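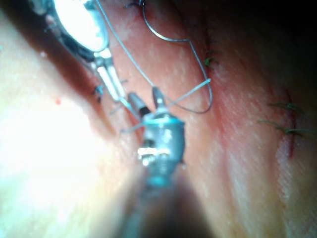
Fikri Pelupessy wrote back at 9 saying the voting page for the Gornine fan awards loads fine on his end, so could I please clear my cache and try again.

Did that! Twice! I still get error 202 the second I pick anyone for Best TV Host, and the other categories go through with no trouble at all. My sister gets the same thing on her phone (she's voting for the Bostero cast, we're not speaking).

Update, Thursday: switched browsers and my vote finally counted. Leaving the ticket open until hers does too.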